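Keeping the market hall open: an interview with Nana Agbenyega 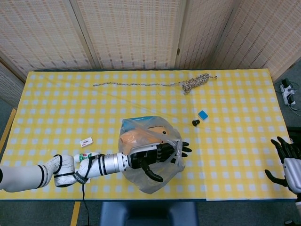

A yellow and white checked cloth covers the table.

The covered market at Stastden has traded on the same site for longer than most of its customers can remember. In July it passed to a new form of management, under which the stallholders themselves hold the lease. Nana Agbenyega, who was appointed market manager shortly before the change, spoke to us on a Tuesday morning, after the early deliveries had been put away.

Ms Agbenyega came to the post from the wholesale trade. She spent several years with Furtado, the fruit importer, first in the packing office and later as a buyer, and she believes the experience has been useful in her dealings with traders. "I know what it is to have a pallet of peaches that must be sold by Thursday," she says. "When a stallholder tells me that the loading bay gate has to be open before six, I do not need to have it explained."

The hall has 50 permanent pitches, of which 37 were let when she took up her duties. The remainder had stood vacant for periods of between three months and four years. Under the former arrangements, a prospective trader was required to sign for a full year and to pay a quarter's rent in advance, with a further sum held against damage. Ms Agbenyega regards those terms as the chief cause of the empty pitches. "We were asking a person who wanted to try selling bread to behave like a supermarket," she says. "They looked at the form and went home."

The new terms allow a trader to take a pitch by the month, and to share it with one other business on alternate days. Deposits have been reduced to £50. A trader who stays for six months may move to a longer agreement at a lower rate, but is not obliged to do so. Five pitches have been let on the monthly terms so far, among them a shoe repairer, a seller of dried beans and spices, and two bakers who share a counter.

Not all of the existing stallholders welcomed the change. Several had paid the larger deposit and asked, reasonably in Ms Agbenyega's view, why newcomers should be treated more gently. The matter was discussed at two general meetings, the second of which lasted until after ten at night. It was agreed that the difference would be returned to existing traders in stages, as credit against rent. "It cost us money that I would have liked to spend on the roof," she says. "I still think it was right. You cannot run a place like this if half the people in it feel they have been made fools of."

The roof remains the most pressing item of expenditure. A survey carried out by Sekach found 206 panes in need of replacement, most of them on the north slope, where the putty has failed. The work will be done in sections so that trading can continue beneath it, and stallholders in the affected aisles will be moved temporarily to the Todel Street end of the building. Ms Agbenyega declines to give a completion date. "I have been asked for one at every meeting. When the scaffolding is up and I have seen how the first section goes, I will give one."

She is more forthcoming on the subject of opening hours. The market has traditionally closed at four o'clock, an hour which suited customers who shopped during the day but excluded most people in full-time work. From the autumn the hall will remain open until half past seven on one evening each week. Traders may choose whether to take part. The butchers have said that they will not, as their day begins at five in the morning, and she has not pressed them.

Asked whether the hall should offer more hot food, as many markets now do, Ms Agbenyega is cautious. She has had more enquiries from caterers than from any other kind of business, and could, she says, fill every vacant pitch with them. "People would come at lunchtime, and I would be glad to see them. But my older customers come for onions, eggs and a reel of thread. If they cannot get those things, they will stop coming, and they are here in February when it is raining." For the present, hot food will be confined to the six pitches nearest the main entrance, where there is adequate ventilation.

Applications for monthly pitches may be made at the market office, which is open each weekday from eight o'clock until noon.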